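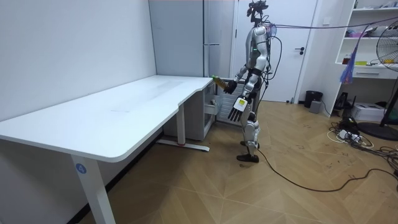 Reused Textile Panels as Sound Absorbers in Small Meeting Rooms

Project report, second-year building physics
Wahyudi Lubis

Abstract

Small meeting rooms with hard walls are often hard to talk in, and speech picked up in them for remote calls is worse still. This project tested whether panels filled with shredded waste textile can do the work of a commercial mineral fiber panel. Reverberation time was measured in one room at Stenby House with no panels, with textile panels fixed directly to the wall, with the same panels mounted over an air gap, and with a commercial panel of equal area. The textile panels performed close to the commercial product at 1000 Hz and above. At low frequencies both were weak, and the air gap mattered more than the choice of filling.

1. Background

When a sound source in a room stops, the sound energy does not vanish at once. It is reflected between the surfaces and loses a part of its energy at each reflection. The reverberation time is the time taken for the level to fall by 60 dB. In a large hall a long reverberation time can be wanted. In a room used for talking it smears one syllable into the next, and consonants suffer first.

The usual estimate is the Sabine equation, in which reverberation time is proportional to the room volume and inversely proportional to the total absorption. Total absorption is found by multiplying each surface area by its absorption coefficient and adding the results. The equation assumes a diffuse sound field. That assumption is poor in small rooms with parallel walls and most of the absorption on one surface, so the calculated values in this report are used only as a check on the measured ones.

Porous absorbers work by friction. Air moves in and out of the pores, and part of the acoustic energy is turned into heat. For this to happen the air has to be moving, and directly against a rigid wall it moves very little. Particle velocity is greatest a quarter of a wavelength away from the wall. At 1000 Hz that distance is less than the width of a hand. At 100 Hz it is close to the length of a forearm multiplied by two, and no panel of reasonable depth reaches it. A gap behind the panel moves the material outward into a region of higher velocity without adding any filling.

Waste textile is of interest as a filling for two reasons. Its fibers are fine and tangled, with a flow resistance in a useful range if the packing is right, and large quantities are discarded every year with no better use than rags or fuel. The difficulty is that the material varies. A batch that is mostly cotton behaves differently from one that is mostly polyester, and both change with density.

2. The room

All measurements were made in the Delaunay room on the upper floor of Stenby House. It has a rectangular plan, painted plaster walls, a plaster ceiling and a hard floor covering. One wall has a window with a roller blind, which was kept fully raised for every measurement. The door was closed and the ventilation was switched off at the room controller. The table and chairs that belong to the room were left in their normal positions, on the grounds that an unfurnished room would give a result of no interest to the people who use it.

The room has a strong flutter echo between its two long walls, clearly heard with a hand clap. Staff who book the room had reported it as tiring, and this was the reason it was offered for the project.

3. Materials

3.1 Textile panels

Shredded textile was supplied by Rungate, a local sorting and recycling business, as loose fill in sacks. According to the supplier it was mixed post-consumer clothing with zippers and buttons removed. Zippers and buttons had mostly been removed. What was left was picked out by hand, as hard pieces pressed against the cover cloth and showed through it.

The fill was packed into softwood frames with a thin hardboard rim and an open back. The front was covered with a plain woven cotton, stapled at the rear edge. A loose net held the fill in from behind. Each frame received the same mass of fill, weighed on a kitchen scale before packing.

The first panels slumped. After a week standing upright the fill had settled and left an empty strip along the top edge, visible when a lamp was held behind the panel. The frames were opened and quilted through with upholstery thread at regular spacing, and the settling stopped. Only the quilted panels were used for the results given here.

3.2 Commercial panel

The comparison product was the Grenum wall panel, a mineral fiber board with a painted glass tissue face. It was slightly thinner than the textile panel. No correction has been made for this, and it should be kept in mind when reading section 5.

4. Method

The decay of sound was measured by the interrupted noise method. A loudspeaker on the floor in one corner played broadband noise until the level was steady, and was then cut. The decay was recorded with a measurement microphone on a stand. Three microphone positions were used for each panel arrangement, none of them close to a wall or to the loudspeaker, and the decays were repeated at each position and averaged.

Because background noise from the street limited the usable range, the decay was evaluated over a 30 dB drop and extrapolated to 60 dB in the normal way. The recordings were made after 7 p.m., when traffic was light and the adjoining offices were not in use. An earlier daytime attempt was discarded. The low-frequency decays in it ran into the noise floor before they had fallen far enough to fit a line.

Four arrangements were measured:

A – bare room
B – textile panels fixed directly to one long wall
C – textile panels on the same wall over a 100 mm air gap
D – Grenum panels fixed directly to the same wall, equal total area

The panels were placed at the head height of a seated person, as this is where the flutter echo is most noticeable in use. The gap in arrangement C was made with timber battens. Its edges were left open.

5. Results

5.1 High and middle frequencies

In the bare room the reverberation time was fairly even across the speech range, with a slight fall toward the upper end. Arrangement B lowered it clearly in the 1000 Hz and 2000 Hz bands. At 2000 Hz the value in arrangement B was nearly the same as in arrangement D, and the difference between them was smaller than the spread between microphone positions. No claim can be made that either panel is better in that band.

At 1000 Hz the textile panel gave a slightly shorter decay than the Grenum panel. The extra thickness is enough to explain this.

The flutter echo could no longer be heard in any arrangement with panels. Treating one of the two parallel walls was sufficient.

5.2 Low frequencies

In the 100 Hz band there was no useful difference between the bare room and arrangements B and D. Repeat decays at the same position also varied more here than in the higher bands. A small room has few modes at low frequency, the decay is not a straight line, and a single number describes it badly.

Arrangement C gave an improvement that began in the bands above this and was largest somewhat below 1000 Hz. It had little effect on the 2000 Hz band, where the panel already absorbs well with no gap. The open edges probably helped – sound can enter the fill from behind – but arrangement C was not repeated with the edges closed, so the share due to the edges is unknown.

5.3 Comparison with calculation

The Sabine equation predicted a shorter reverberation time than was measured in every arrangement with panels. The error was in the expected direction. With nearly all the added absorption on one wall, sound traveling parallel to that wall meets it seldom and decays slowly. Agreement was best in the bare room, where absorption is spread more evenly.

6. Sources of error

The main uncertainty is the fill. All panels were made from one delivery, and a second delivery may differ in fiber type and in how finely it is shredded. Packing density was controlled only by mass per frame, and local density after quilting was not checked.

The operator stayed in the room during measurement. A clothed person is a fair absorber in a room of this size. The same person sat in the same chair each time, so the comparison between arrangements should hold, but the absolute values are slightly too low.

Temperature and humidity were noted but not corrected for. Air absorption is negligible at the frequencies and distances involved.

7. Fire and hygiene

Untreated textile fill burns, and the panels as built could not be left on the wall of an occupied building. They were taken down after each session and stored in the workshop. Treatment with a borate solution is common for cellulose insulation and would be the first thing to try, although it acts less well on synthetic fibers and adds mass. A treated panel would have to be measured again, as salt deposits between the fibers may change the flow resistance.

The fill had a faint smell of detergent when the sacks were opened. It was no longer noticeable once the panels had been aired.

8. Further work

An impedance tube would allow the fill to be tested at several densities without building full panels, and it would separate the effect of the filling from the effect of the room. The department's tube was out for repair from September, and the work was planned without it. Arrangement C should be repeated with closed edges, and a version of D over the same gap is needed before the two products can be compared fairly as installed systems.

Placement also deserves a test. Dividing the same panel area between two adjoining walls should bring the measured values nearer to the Sabine prediction, and it can be done with the existing frames and battens.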